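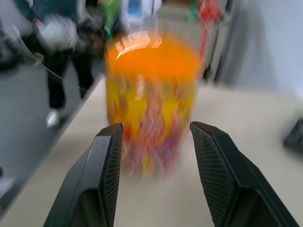 4.2 What the demonstrations do and do not show

We taught the lollipop task by remote control only. Our operator, Fredy Cáceres, put the sticks into the holes of the lid, and the policy was trained on 2,310 recorded attempts. The Guzmán baseline was trained on the same set. We are less sure than earlier authors that more of this data would have helped. Success in the Randport trials was scored by the operator, a weakness we did not fix.

Figure 3. The work area, with the candy container and the two-finger grippers.

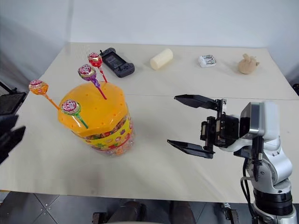
Does a skilled operator produce better training data?

Skill made the recordings shorter, but we found no clear gain in the trained policy. Fast operators correct small errors without slowing down, and the policy seems to learn the speed and miss the correction.

The Tronberg protocol discards any attempt with a pause longer than 2 seconds. We think this is a mistake. Pauses often come just before the stick meets the hole, where a person is judging depth from a poor view.
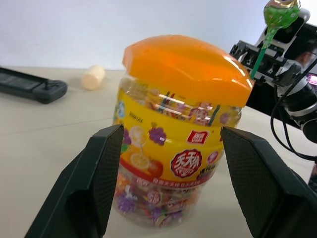 Discarding them leaves a clean data set in which the hardest moment is underrepresented. When we put the pauses back, 18 of the failures we had blamed on the gripper went away. We would not read much into that figure until someone outside Beteck repeats it.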